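Aushilfe (m/w/d) für Tischdienst und Ordnung im Großraumbüro gesucht

Illero sucht für die Büroetage in der Carrasco-Passage eine Aushilfe auf Minijob-Basis. Die Stelle ist ab sofort frei und zunächst bis April befristet. Eine Verlängerung ist möglich.

Auf der Etage stehen runde weiße Besprechungstische, die von allen Teams ohne Buchung genutzt werden. Entsprechend bleibt dort im Lauf des Tages vieles liegen: Pappbecher, angebrochene Packungen Taschentücher, Feuchttücher, aufgewickelte Kabel, Kleinteile. Bisher hat das jedes Team nebenbei erledigt. Künftig soll eine feste Person dafür zuständig sein.
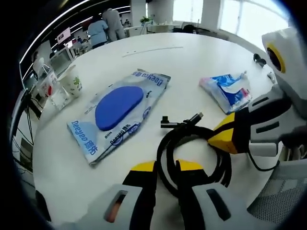 Die Arbeitszeit beträgt 3 Stunden am Tag, in der Regel ab dem späten Nachmittag. Die Tage werden mit Bhupendra Rawat abgesprochen, der den Dienstplan führt. Wer studiert, kann die Einsätze in der Prüfungszeit verschieben, wenn er das zwei Wochen vorher meldet.

Ihre Aufgaben:
Tische abräumen und feucht abwischen
Gebrauchte Pappbecher entsorgen, Gläser in die Teeküche bringen und spülen
Kabel aufwickeln und in den Materialschrank legen, Zubehör ohne erkennbaren Besitzer in die Fundkiste
Angebrochene Packungen mit Tüchern schließen und auf das Regal am Eingang legen, leere Verpackungen in die Wertstofftonne
Stühle an die Tische zurückstellen
Verbrauchsmaterial nachfüllen und fehlende Artikel in die Bestellliste eintragen

Nicht zu den Aufgaben gehören die Reinigung der Böden und der Sanitärräume. Das übernimmt weiterhin die Firma Trelton. Persönliche Schreibtische werden nicht angefasst, auch wenn dort Geschirr steht.

Bitte beachten Sie, dass auf der Etage während Ihres Einsatzes noch gearbeitet wird. Tische, an denen jemand sitzt oder steht, lassen Sie aus und kommen später wieder. Technische Geräte bleiben an ihrem Platz und werden nicht ausgesteckt.

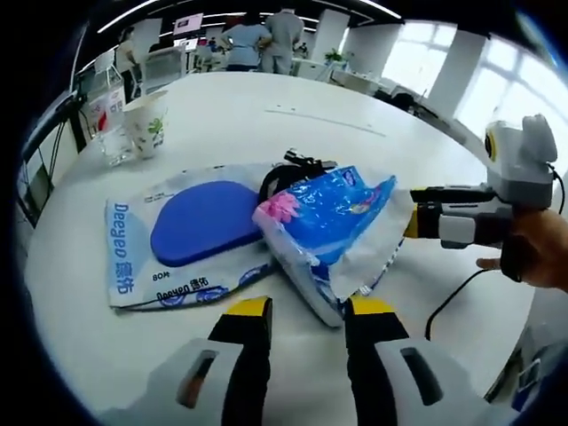
Illero, Abteilung Innere Dienste

Was Sie mitbringen sollten:
Zuverlässigkeit und Pünktlichkeit
Deutsch- oder Englischkenntnisse, die für kurze Absprachen reichen
Bereitschaft, im Stehen und Gehen zu arbeiten

Eine Ausbildung oder Erfahrung in der Gebäudereinigung ist nicht erforderlich. Die Einarbeitung dauert zwei Einsätze und wird voll bezahlt. Sie lernen dabei Leonilde Azevedo kennen, die Ihnen den Materialschrank und die Teeküche zeigt und auch später bei Fragen zum Material Ihre Ansprechpartnerin ist.

Handschuhe und Reinigungsmittel werden gestellt. Getränke auf der Etage sind frei. Zur Fahrkarte zahlen wir einen Zuschuss, dazu bitte im Gespräch nachfragen. Fahrräder können im Hof abgestellt werden, Parkplätze haben wir keine.

Ihre Bewerbung richten Sie bitte bis zum 19.08.2021 an Radoslava Bartoš, Innere Dienste. Ein kurzer Lebenslauf und die Angabe, an welchen Tagen Sie können, genügen. Bewerbungen auf Papier können am Empfang abgegeben werden, sie werden nicht zurückgeschickt.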